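4.2 Low end and perceived loudness in the test tracks

The second listening test dealt with the bass. Each of the tracks supplied by Remo Valentini was rendered twice from the same project file, once with the sub bass left as the producer had set it and once with the sub bass lowered and the kick drum left alone. Both versions were then matched for overall loudness, so that a listener could not pick one simply for being louder. The build before the drop was the same in both.

Thirteen listeners took part. All had at least some experience of playing or making dance music, but none had heard the tracks before. They listened over closed headphones first and over a pair of club monitors on a later visit. They were asked to say which version hit harder at the drop, and then to write a few words on why. They could replay a passage as often as they liked. Most did so more often on headphones than on the monitors, and two of them asked to hear the build again before every answer.

Over the monitors, listeners mostly preferred the version with the full sub bass. Over headphones the answers were split. Several people chose the lowered version and described it as tighter or clearer, and their written remarks mention the kick far more than the bass line. We take this to mean that the kick and the sub bass compete for the same space, and that on headphones the loss of the lowest notes matters less than the cleaner attack of the drum.

Hestau was the exception. The lead in this track bends upward through the whole of the drop and carries a good deal of energy between 1,000 and 2,000 Hz. Listeners gave much the same answers for both versions, on both systems, and their remarks are nearly all about the lead. Lowering the bass seems to have made little difference when something else was holding the attention. The producer's own notes for this track say that the lead was written first and the bass line added late, with long gaps left in it.

Tosance and Horgan behaved more like each other than we had expected. Tosance has a plain off-beat bass and a short build, while Horgan has a distorted bass that runs almost without a break. In both cases the full version was chosen on the monitors, and in both cases the remarks speak of feeling the drop in the chest or the floor. The distortion in Horgan adds overtones well above the sub bass, which may explain why its lowered version was still judged heavy on headphones. The remaining track, Allura, is discussed in section 4.3 because its drop changes tempo and could not be cut to the same length as the others.

The order of the two versions was shuffled for each listener, but the order of the tracks was not. Horgan was always heard last, and tired ears may have played a part in the answers for it. The room used for the monitor test also has a dip in its bass response near the back wall. We moved the chair forward in February, before the first visit, and kept it in that place throughout. The project files used were the final versions dated 2024-12-24, and no changes were made to them between the headphone and monitor tests.

Figure 2. Second session.
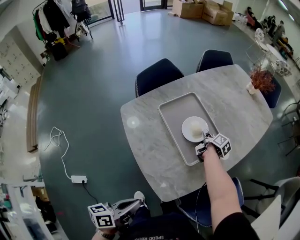
The written remarks were sorted by hand into those about the bass, those about the drums and those about anything else. A remark that named both bass and drums was placed in both groups. The full wording of each remark, with the listener's choice next to it, is given in the appendix.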